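Support ticket: adjustable dumbbell, plates rattle on one side
Opened by: Maritza Mosquera
Date: 7/11/26
Product line: Madden spin-lock dumbbell
Status: waiting on customer

Hi Clidix support, me again! I tried the chat window first but it timed out on me twice, so I'm putting everything in here and you can sort out who needs to see it.

I have the Madden adjustable set, the one with the threaded bars and the collars that screw on. Had it since last August and it was fine until I moved the plates around to make it lighter. Ever since then one side rattles when I lift. It's a little tick-tick noise, and after 12 reps it drives me (and the dog) up the wall.

What I've tried so far:

Tightened both collars by hand as far as they'd go. Quiet for one set, then the tick came back.

Took everything off, wiped the threads with a dry rag and put it back together. Same thing.

Swapped the plates from one end to the other. The noise moved with them! So I'm pretty sure it's a plate and the bar is okay, but I'm no expert.

The dark round piece with the hole in the middle goes first.

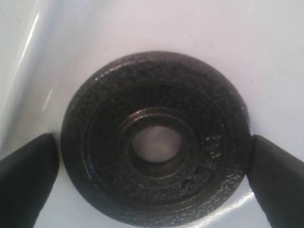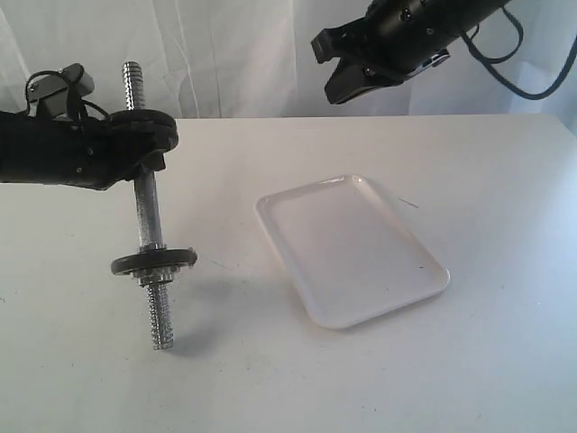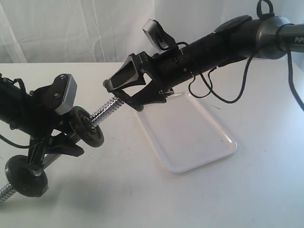 My questions, in no special order. Is there supposed to be a rubber ring between the collar and the plate? My sister has a set from Bassi and hers came with one on each collar, and hers doesn't make a peep. I went through the box again and didn't find any, but I also threw out one of the little plastic bags when I unpacked, so that could be on me.

Second thing - how tight is tight? The booklet says "secure firmly" and that's all it says. I don't want to crank on it with a wrench and chew up the threads.

Update, same day: I got a reply from Anow (they're the store I bought it from) and they told me to order part 112 from you, the collar kit. It's not in your online shop when I search for it. Has the number changed? I'd like to be sure it fits before I spend 35 dollars on it.

Update 2: tried a trick from a forum and cut a washer out of an old bike tube to put under the collar. Much better, hardly any tick, but I had to leave the collar a turn looser to get it on and I don't love that with weight over my face. Took it back off. I'm sticking to rows and curls for now, no presses.

Reply from support: Thanks Maritza, please keep the homemade washer off for now. Could you measure the hole in the plate that rattles and the one in a quiet plate, and send us both numbers?

Me: Will do, I need to borrow calipers from my neighbor. He's away for 3 days so please don't close the ticket!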